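作業部屋の片付け、きょうこそやる。実況というか自分用メモ。長くなるかも

とりあえず机の上から。木の天板、久しぶりにちゃんと見た気がする。明るい色だったんだなこれ

ケーブルは最後。最初に手つけると一日終わるので。前回それで終わった

引き出しからClusisの説明書が出てきた。本体はもうない。捨てる

説明書2冊目。同じやつ。なんで

レシートの束、一番上が2671円。何買ったか全然思い出せない。Notoreroの店で買ったのは確かなんだけど品名が「ザッカ」としか書いてない

捨て

机の上の分、いったん分類する
・使う
・使わないけど捨てない
・捨てる
この真ん中が増えるのがいつもの負けパターン

ブロックの置き場所がずっと決まらなくて、金属の箱に入れることにした。灰色のやつ。縁が斜めになってて手を入れやすい。底は傷だらけだけど気にしない

色は赤茶と濃い緑。並べるか放り込むかで迷って、放り込む派になりました。並べると取るたびに崩れるのが気になって結局さわらなくなる
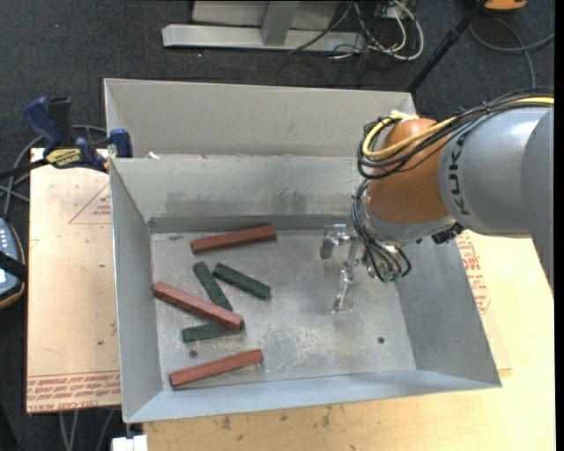 で、蓋をどうするか問題。蓋があるとほこりは入らない、でも上に物を置く。絶対置く。なので蓋なしでいきます

ほこりは拭けばいい。拭くのか?わたしが?

いま2時すぎ。昼まだ

Celcombeの収納ケースも候補だったんだけど、深すぎて底のものが一生出てこないので却下。あれは季節もの入れにする。毛布とか

そういえば6月に買った仕切り板、まだ袋のまま。採寸してから買えとあれほど。幅148ミリのところに入れたかったのに、届いたら全然入らなかった。返品期限とっくに過ぎてる

切ればいいのでは、と思ってから今日まで切ってない

昼たべた。パン。再開

床いきます。カーペット濃いグレーにしたの正解だったのか失敗だったのか。汚れは目立たない、糸くずはめちゃくちゃ目立つ

コロコロの替えがもうない。買い物リストへ
・コロコロの替え
・マスキングテープ
・ウェットシート(厚いほう)
・電池は単3、単4じゃないほう

段ボールは畳んで立てかけておくと「まだ使うかも」になるので、畳んだらすぐ玄関へ。これだけは今年ちゃんと守れてる。だいたい

守れてなかった、棚の裏から出てきた。Hrytsenkoって印字のある細長い箱。中身は緩衝材だけ。なんの箱だったんだ

クランプの定位置も決めたい。引っ掛けるか箱か。引っ掛けると見た目はいいけど落ちると足が死ぬ。経験者です

ラベル貼るのは全部決まってからにする。先に貼るとラベルに合わせて物を置きはじめるので。前に「その他」って箱を4つ作ったひとです

その他の1と2と3と4。中身の違いはわたしにもわからない

金属の箱、ちょっと手で押すとずれるのが気になる。下に滑り止め敷くか。台所の引き出しに敷いてるやつの余りがあったはず

あった。が、短い。敷くけど

ブロック入れに戻るけど、あの傾斜のある縁、ウェットシートで拭くとき角に引っかからなくていい。四角い箱だと隅にほこりの三角ができるでしょ。あれが嫌で

ただ底の傷のとこはシートの繊維が残る。布で拭いたほうがいいかも。次は布で

4時。外がもう夕方の色してきた。急ぐ

ケーブル、仕分けだけやった。行き先がわかるやつとわからないやつ。わからないやつのほうが多い。これは来週の自分にまかせまs

まかせます、です

掃除機かけたいけど時間的にどうだろ。下の階に響くから夜はやめとく。いまやる。5分でやる

やった。15分かかった

残り
・ケーブル(わからないほう)
・仕切り板を切る
・その他1〜4の統合
・コロコロ買う

机の上はだいぶましになったので今日はここまで。椅子の上に置いた「使わないけど捨てない」の山は見なかったことにして、座れないのでいま立って打ってます

あ、レシート、保証書ついてるやつだったかも。ゴミ袋あけてくる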